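Search tips and recipes
Search

Homemade Potato Chips That Stay Crisp

I have been frying my own chips for two years now and I still get excited when the first batch comes out curly and golden. If you've only had them from a bag, please try this once, it's so much easier than you'd think!

Start with russets. Waxy potatoes brown before they crisp, and you end up with something dark and chewy. I slice mine on the thinnest setting of the mandoline (use the guard, I have the scar) and drop them straight into a big bowl of cold water. Swish, drain, fill it again, and keep going until the water runs clear. Then a 35 minute soak with a splash of white vinegar. The vinegar was Araceli Nieto's suggestion and I haven't skipped it since June, when I made a batch without it and they came out limp in the middle.

Dry them like you mean it. I lay the slices between two dish towels, roll the whole thing up and press down hard. Wet potatoes spit, and they cool the oil down too.

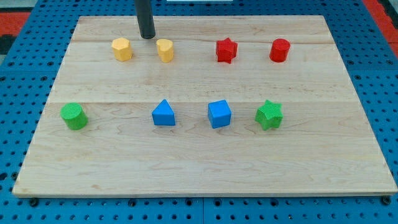 Can you fry the next batch in the same oil?

Let it come back up to temperature first and scoop out the dark crumbs, and you can do the whole bowl of potatoes in one pot of oil. Once it smells stale or starts to foam, it's done.

I fry at 350°F in a heavy pot, with the oil no more than halfway up the side. Small handfuls! Crowd them and they glue themselves together. Keep them moving with a slotted spoon, and pull them when the bubbles slow way down and the edges are just turning gold. They keep darkening for a bit after they leave the pot.

Salt goes on the second they're out. Fine salt sticks far better than coarse, and if all you have is coarse, a few turns in a spice grinder will fix that. Same for flavorings, grind them to dust. My favorites so far:

Smoked paprika, garlic powder and a pinch of sugar
Malt vinegar powder with extra salt
Lime zest (dried overnight on a plate) and chili
Nutritional yeast and onion powder, which my kids call cheese chips

Drain on a wire rack over a sheet pan. Paper towels trap steam underneath and you lose the crunch on one side. Let them cool all the way before they go in a tin, even if it's torture. Mine hold for three days, and if they soften, five minutes in a 300°F oven brings them right back.

Next up is sweet potato, which burns if you so much as blink at it. I'll report back!

Updated May 2026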